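Ticket 206 - Dustpan leaves crumbs on the mat, bag slides off the bin
Product: Bodudik dustpan and hand brush set, beige
Status: open, waiting for customer
Priority: low

Problem as reported

We use the set for clearing a table, not a floor. The table is white and has a large brown mat on it. After sweeping, a thin line of crumbs stays on the mat where the edge of the dustpan was. Bigger things, like a bread roll or a sponge, go in without trouble. Only the small pieces of pastry stay behind. We have 19 of these sets in use and I tested three of them. All three do the same.

The second complaint is about the bags. We use black trash bags from Valtora, and they slip down when something heavier falls in.

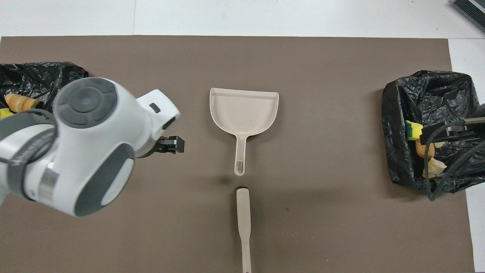

Siliņa workshop, January

Update 1. I cleaned the dustpan and put it on the mat with the handle toward me and the brush below it. A few tiny dark specks were still inside the pan. I pressed on the back of the scoop with one finger and the front edge came up a little. When I pressed closer to the front, it stayed down.

Update 2. Reply from Vurnix support, copied from the e-mail: "Please check if the mat is flat under the pan. Please also check that the brush is held upright and that the strokes are short. Long strokes throw light crumbs over the edge."

I checked the mat with a ruler. It is flat. With short strokes the line of crumbs became thinner, but it did not go away. I repeated the test 8 times with the same croissant, broken smaller each time.

Update 3. I tried to hold the pan by the very end of the handle and tilt it more. It is better for crumbs and worse for the sponges, they want to roll out again.

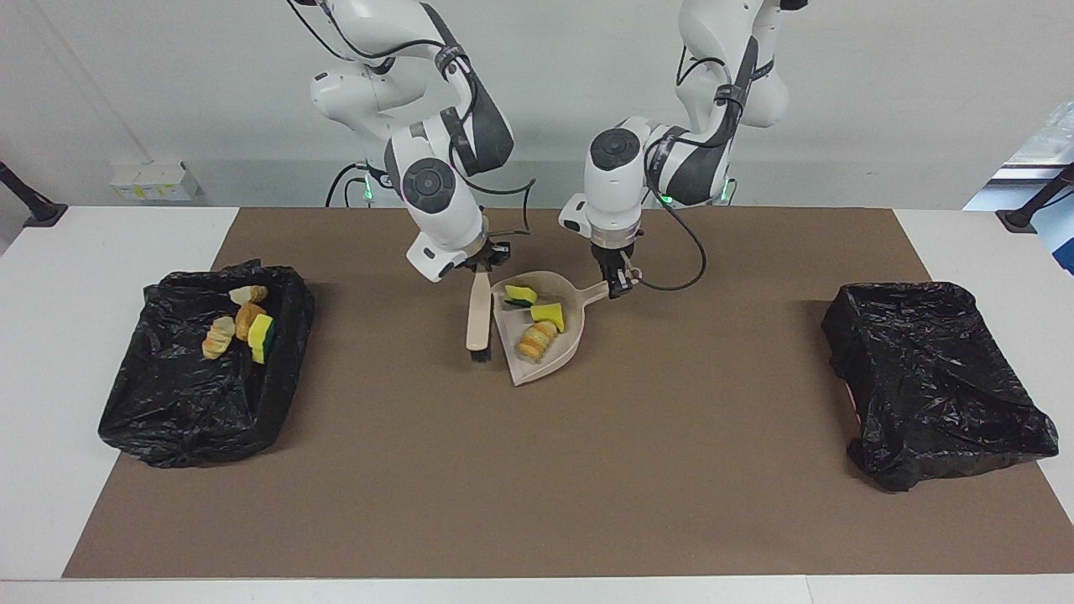 For the bags I made one change. The liner now goes over the rim of the bin and is folded down on the outside, a hand wide on all sides. Before, we only put it in and opened it. In four tries it did not slip, also not when I dropped both sponges in together. I consider this part solved - support can close it.

Still open:
Is there a version of the dustpan with a rubber lip? I did not find it in the catalog.
Can the lip be bought separately? We would need 19 pieces.
Does the brush exist with longer bristles? Ours are short and black, and they push the crumbs more than they collect them.

Update 4. Support asks for the batch number. On the pan I tested it is 2000, on the underside close to the handle. I will read the other ones tomorrow morning and add them to this ticket.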